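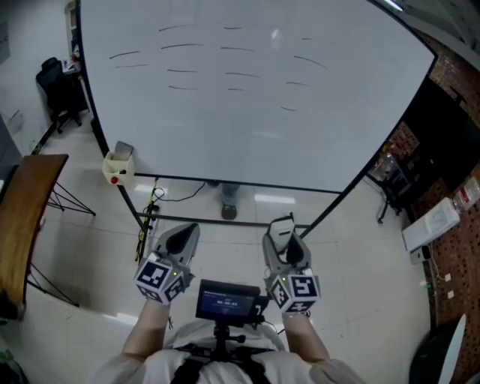 Fig. 1. Whiteboard with rows of short marker strokes.

Why Do People Quit Learning Shorthand?
Silviu Filip

My grandmother took shorthand for a living in Batville, and I can't read a word she left behind. That's how I ended up with this project! I wanted to know how far a total beginner gets with a pen system, and where most of them give up.

I handed out a one-page survey at the library and the two community classes in town, and I got 237 answers back (way more than I'd planned to type up, so July was pretty much gone). Of those, 102 people had tried shorthand at some point. Most of them stopped in the first month, and the reason they gave over and over was reading, which surprised me. Writing the strokes felt fine to them -- going back the next day and making sense of them was the hard part.

I had the same trouble. I used the Romaniuk workbook, which teaches the light strokes first and leaves vowels until chapter six. My length was all over the place, so my short strokes and my long ones came out nearly the same, and in this system those are different letters. Lined paper helped a bit. Slowing down helped more.

For the test I copied a passage of 431 words three times, a week apart, then read each copy back cold. My first try took forever and I lost whole sentences. By the third one I was only stuck on names and on anything with two vowels in a row.

If I did this again I'd ask people how old they were when they started, because I forgot to put that on the form. I'd also like to try the Emden system, since it marks vowels from lesson one and I'd love to see if reading back gets easier.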